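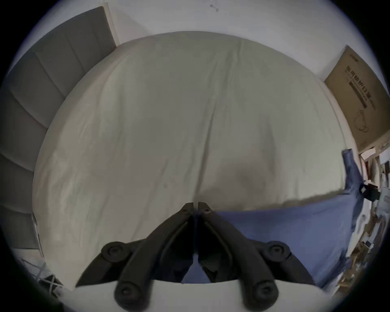
A gripper's view of the bed and the blue cloth at Skelia's collection floor in Droddale.

The bed in Droddale does not get slept in. It stands against a white wall at Skelia, a company that records people doing housework so that robots can learn from the recordings. The task this month is blue fabric on a bed. It gets picked up, spread out, folded and picked up again, with a pair of hand-held grippers doing the work of fingers.

A recording is called an episode. Skelia wants 414 usable episodes of the folding task before it moves on to towels in a basket. An operator on a good shift finishes 57. Some are thrown out the same evening for a dropped corner or a hand that got in the way.

The floor is a working space with a bedroom set into it. The concrete is bare, cables run across it, and the ceiling has fluorescent tubes. A cardboard box printed for medical protective masks leans on the wall by the bed.

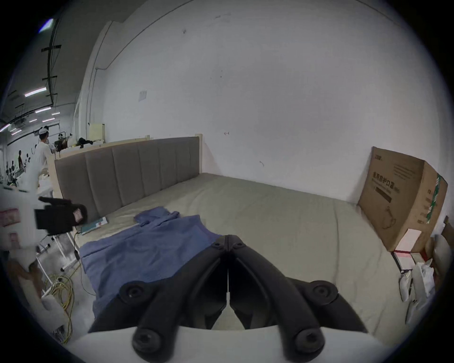 Why the cover keeps changing

A system trained on one bed learns that bed. If the cover is always cream, the software may come to treat cream as part of the job. Operators swap the bedding between batches and move the cloth to a new spot before each start. They are told to crumple it differently every time, and they find this harder than folding. People fall into habits within an hour.

Software from a partner firm, Gudeta, sorts the episodes overnight. It flags the ones that look too much alike, and those go to the bottom of the pile.

Two hands at once

Folding needs both hands, so the operator holds a gripper in each. The white housings light up green along the front edge, and the black jaws point in over the bed. Pay is by the shift, with no bonus for speed. Rushed folds made poor examples in an earlier project, Doker, where 200 episodes had to be recorded again.

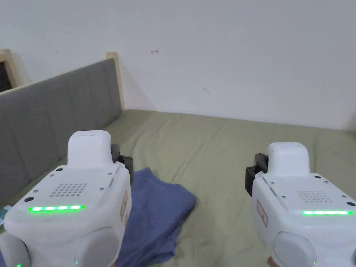
What comes next

The first test of the trained model is set for December. Skelia will call it a pass if the robot folds the cloth in 70 percent of its tries, on bedding it has never been shown.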